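Ticket 2038 - Shop order export drops accented characters in customer names
Product: Oteo order manager
Status: Closed
Opened by: Kendra Hawthorne
Assigned to: Kerstin Strobel
Opened: 26/01/2019
Severity: Medium

Kendra Hawthorne wrote:

We run a small online toy shop and use Oteo for orders. Every evening I export the day's orders to CSV and load the file into Verkeo to print the shipping labels. Since the last update some customer names come out wrong on the labels. Plain names are fine. Anything with an accent or a caron gets replaced by two or three junk characters, or by a question mark.

One order for Ľubica Čierny printed with a question mark where the first letter of each name should be. One for Rozália Šindelář was worse and the label ran over two lines. Jovita Chávez had the same trouble but only in the last name.

The names look right on the order screen in Oteo. They also look right on the packing slip, which prints straight from Oteo. It is only the labels.

Steps:
1. Orders > Export > CSV, date range set to one day
2. Open the file in the spreadsheet program to delete the pickup orders
3. Save
4. Import into Verkeo, profile "Daily labels"
5. Print

I have reinstalled the label printer driver and it made no difference.

Kerstin Strobel wrote:

Thanks for the steps. It sounds like a text encoding mismatch between the two programs. I need to find out which step changes the file. Please try this:

Export one order that has an accented name. Do not open the file. Import it directly into Verkeo and look at the preview, no need to print. Then export the same order again, open it in the spreadsheet, save it without changing anything, and import that one.

Please tell me what each preview shows. Also, what does Verkeo say under Import > Profile > Character set?

Kendra Hawthorne wrote:

Direct import: the junk characters, two for every accented letter.
After opening and saving: question marks for some letters, and the á in Chávez comes through correctly.

Character set in the profile says "Western". I have never touched that setting. There is a long list to choose from.

Kerstin Strobel wrote:

That explains both results. There are two separate problems.

First, the update changed the default export from Western to UTF-8. Your Verkeo profile still expects Western, so it reads each accented letter as two characters. Second, when you save from the spreadsheet, it writes the file back as Western. Western has á in it but it does not have Č or ř, so those are replaced with question marks. Once that has happened the letter is gone from the file and no import setting will bring it back.

To fix the first one, open Verkeo, go to Import > Profile > Daily labels, set Character set to UTF-8, and save the profile.

For the second, please stop deleting the pickup orders in the spreadsheet. In Oteo, go to Orders > Export > Filters and uncheck "Store pickup". The file will then have only shipped orders in it and you can import it as is.

If you must edit the file, use Save As and choose "CSV UTF-8" from the list. Plain "CSV" is the one that causes the damage.

Kendra Hawthorne wrote:

Changed the profile and set the filter. I ran the whole day again, 738 lines. All names are correct in the preview now, including the three above.

Two things left over.

The first is that the top left cell of the preview shows three odd characters in front of "Order number", and Verkeo does not match that column anymore. I have to pick it by hand every time.

The second is product photos. The Oteo catalog page for the farm animals set is stuck on the old thumbnails. I uploaded new photos and the upload bar went to the end, but the page still shows the old ones.
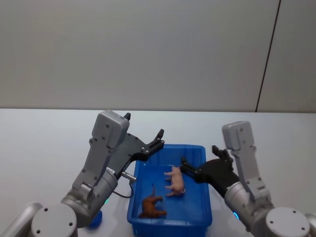
Blue tray, white table, both pictures

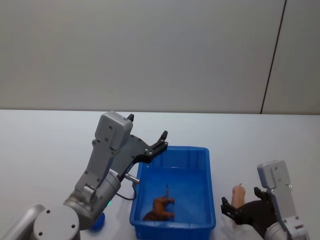

The supplier for that line is Štefanec, in case the vendor field matters. It also has an accent in it.

Kerstin Strobel wrote:

The three characters are a byte order mark. It is a hidden marker at the start of some UTF-8 files. Verkeo treats it as part of the first column heading, so the heading no longer matches. In Oteo go to Settings > Export > Advanced and uncheck "Write byte order mark". Save, export again, and pick the column by hand one last time, then save the profile.

On the thumbnails: the vendor field is not used for images. The catalog keeps a stored copy of each thumbnail and the update did not clear it. Go to Catalog > Tools > Rebuild thumbnails and choose the one category. Leave "All categories" alone during opening hours, it slows the order screen down. After it finishes, reload the page with Ctrl+F5.

Kendra Hawthorne wrote:

Byte order mark is off and the column matches by itself.

Rebuild finished but the old thumbnails were still there in my browser. They were correct on the other computer. I cleared the browser cache and now they are correct on mine too.

One more question. We have 4 saved export templates. Do I need to change all of them?

Kerstin Strobel wrote:

The byte order mark setting is global, so it covers every template. The pickup filter is saved per template. Check each one you use for shipping. If any template feeds a different program, check the character set on that side as well. Balus, for example, reads UTF-8 by default and needs no change, but it does want the byte order mark. If you use it, tell me before you go further, as the setting would have to be handled differently.

Kendra Hawthorne wrote:

We don't use Balus. Only 2 of the templates are for shipping. Both are changed now. The other ones are for the accountant and she says hers look normal.

Please reprint credit: I wasted most of a roll of labels. Is that something you handle?

Kerstin Strobel wrote:

Label stock is not covered by support, sorry. I have filed a request to have the change of default listed in the update notes, and to have the thumbnail copy cleared during updates.

Resolution: import profile set to UTF-8; pickup orders removed by export filter; byte order mark turned off; thumbnails rebuilt for one category and browser cache cleared.

Ticket closed by Kerstin Strobel. Reply to this thread to reopen.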